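**Ticket:** E-book edition of *The Drekano Interval* – chapters out of order, blurb cut short
**Opened by:** Snežana Babić, Skurnlow (editorial)
**Assigned to:** Bujar Softić, digital production
**Date opened:** Jun 4, 2019
**Status:** Closed, one follow-up open

### Report

Readers of the e-book say the story jumps from the end of chapter 9 straight into the Lestport section, which belongs near the end of the novel. The book is a time-slip thriller, so several readers assumed the jump was deliberate and kept going. One reviewer praised it. The author, Liis Žukauskas, did not intend it and wants it fixed before the paperback goes out.

Second problem: the store blurb stops in the middle of a word, at "Inspector Dimitrov has seen this murder bef". The full text is in our catalog system and displays correctly there.

Print proofs are fine in both respects.

### Log

**Softić:** Downloaded the live file and compared it with the archived master. Same chapter files in both, no text missing. The reading order in the package file is different. In the live copy, the Lestport chapters are listed directly after chapter 9.

**Softić:** The table of contents is correct, so anyone who uses the menu lands in the right place. Only page-turning follows the wrong order. That explains why our check did not catch it – the checker clicks every contents link and never pages through.

**Babić:** Could this be from the January revision? Liis moved the Lestport chapters twice during edits. The version you describe sounds like her second draft.

**Softić:** Yes. The conversion script reads the order from a sidecar text file if one is present in the folder. There was one, left over from the second draft. Deleted it, rebuilt, and the order now matches the print proof.

**Gezer (metadata):** On the blurb. The outgoing feed has two description fields, long and short. The short one is limited to 500 characters. This store is displaying the short one. Our export fills it by cutting the long text at the limit with no regard for word breaks.

**Babić:** Can it show the long one?

**Gezer:** Not from our side. I asked their support desk and was told the field choice is fixed for our account type. The practical fix is a separately written short blurb.

**Babić:** Liis has sent one. It leaves out the second timeline and keeps the lighthouse, the dead physicist and Dimitrov. Pasted into the record.
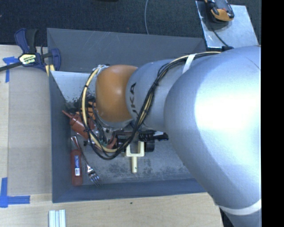
**Gezer:** Received, under the limit. Feed resent. Also changed the export so that a blank short field now raises a warning instead of being filled automatically. More than 100 backlist titles will trigger it the first time it runs. Most are older mysteries with long blurbs. I will send the list to Trinidad Pacheco in marketing.

**Softić:** New file uploaded as revision 3. Tested on two e-readers and the phone app by paging from the end of chapter 8 through the start of chapter 11. Order correct on all of them. Copies already on a device do not update unless the reader has automatic updates turned on.

**Babić:** What do we tell readers who wrote in?

**Softić:** Remove the book from the device (not from the account) and download it again. Highlights should survive if sync is on. Bookmarks placed in the Lestport section may point a few pages off.

**Babić:** Sent. Two have replied so far and both have the right order. Blurb is complete on the store page as well.

### Resolution

- Reading order: stale sidecar file removed, book rebuilt and replaced.
- Blurb: short version supplied by author, feed resent.
- Checker: paging test to be added. Owner Softić, separate ticket.

### Follow-up

Pacheco to decide which backlist titles get a new short blurb first. The sequel uses the same folder template, so its sidecar file needs to be checked by hand before conversion.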